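Sorting Textile Waste at Home: What Households Throw Away and Why

Project report, second-year course in Environmental Studies
Author: Kristaps Toom

1. Background

Clothes are cheap and people buy many of them. In the town of Teltero, where I did this project, there are nine collection boxes for used textiles, all of them managed by the company Forsberg. The boxes have been on the streets for several years, but during my first visit I saw that many of them were half empty, while the bins for mixed waste beside them had shirts and bed sheets in them.

My supervisor asked me to find out why this happens. At first I wanted to study the whole way of a garment, from the shop to the recycling plant, but this was too big for one semester. I decided to look only at the moment when a person holds a piece of clothing at home and must decide where it will go.

My two research questions were:

What do people in Teltero do with clothes they do not wear anymore?
What would make it easier for them to use the collection boxes?

2. Method

I prepared a questionnaire with 14 questions and put it in the mailboxes of 523 apartments in the Trolelura district. I chose Trolelura because it has old houses with small apartments and also newer houses with storage rooms in the cellar. I thought the storage space could make a difference. People could fill in the paper and leave it in a box at the library, or answer on the internet.

I received 125 answers. This is less than I hoped for, but my supervisor said it is enough for a student project if I am careful with the conclusions. Most of the answers came in the first week. I put up a reminder in the stairways on Wednesday of the second week, and after this a few more came.

I also asked 35 households to keep a diary during August. Each time they removed a textile from the home, they wrote down what it was, what condition it was in, and where they put it. I gave them a simple table on one sheet of paper. In the first version of the table I had too many columns, and the two families who tested it said that they would not have patience for it. The final version had only four columns.

The diary counts every textile as one piece, so a sock and a winter coat have the same value. I know this is a weakness. Weighing would be better, but not every household has a suitable scale.

3. Results

3.1 Where the clothes go

The most common answer in the questionnaire was that good clothes are given to relatives or friends. The collection box came second. For damaged clothes the answers were very different, and most people wrote that they put them in the mixed waste. Many believed that the boxes accept only clothes that another person can wear. This is not correct. Forsberg also accepts torn textiles if they are clean and dry, but the text about it on the box is small and it is placed on the side, not on the front.

The diaries showed the same picture but with more detail. Socks, underwear and towels almost never went to a collection box. Children's clothes almost always found a new owner. Several families wrote that they have a fixed bag for a cousin or a neighbor, and when the bag is full, it goes away.

3.2 The role of a place at home

I did not plan to study this, but it became the most interesting part of the work for me. Households that had a fixed place for unwanted textiles used the collection boxes much more often than households without one. The place could be very simple. People mentioned a paper bag behind the door, an old suitcase, a drawer, or a basket on a shelf. One woman wrote in her diary that before she had the basket, she carried the same blouse from the chair to the closet and back "for a half of the year."

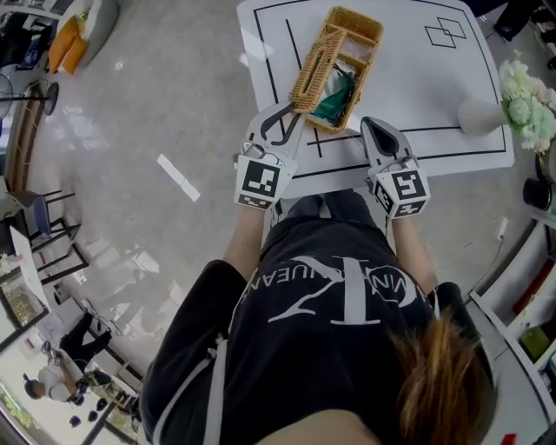
Figure 1. A divided wicker basket with a piece of dark green cloth in it.

The size of the place seems to matter too. When the container was large, such as a big plastic sack in the cellar, people forgot about it and the clothes could stay there for a year or more. When it was small, it filled quickly and they had to go to the box. Three households told me that they take the small bag with them on the way to the grocery store, so the trip does not cost extra time.

I expected that people with a storage room in the cellar would sort more. In my data I could not see this. The opposite may even be true, but the number of diaries is too small to say it with certainty.

3.3 Distance and trust

In the questionnaire, over 50 people wrote that the closest collection box is too far away. I checked the addresses of the boxes on the map, and for Trolelura the longest walk is eight minutes. I do not want to say that these people are wrong. Eight minutes with a heavy bag in the rain is long, and two of the boxes stand behind a parking lot where there is no light in the evening.

Trust was the second problem. Some people asked where the clothes go in the end. They had heard that everything is burned or sold to other countries. Forsberg has this information on its website, but it took me a long time to find it. The second-hand shop Trustine, which is run by a local association, received more trust in the answers. People wrote that they can see their own old jacket in its window, and they like this.

4. Discussion

My results must be read with care. People who answer a questionnaire about waste are probably more interested in the subject than their neighbors. Also, the diary itself can change what people do. One participant told me that she felt ashamed to write "mixed waste" on the sheet, so she walked to the box instead.

I believe that the text on the boxes should be changed first, as it is cheap and the misunderstanding about damaged clothes was very common. A large sign on the front with the words "Torn is also OK" would help. Better light at the two boxes behind the parking lot would also be useful, but this is a decision for the town.

For households, I would suggest a small container in a place where they pass every day, such as the hallway. If I continue this project next year, I would like to give such containers to one group of families and compare them with another group that gets only a leaflet. I would also weigh the textiles, and I would start earlier in the spring, when people usually clean their closets.

5. Thanks

I thank all the families who kept the diary, the Trolelura library for the place for my answer box, and the staff of Trustine, who let me sit in their back room and ask many questions.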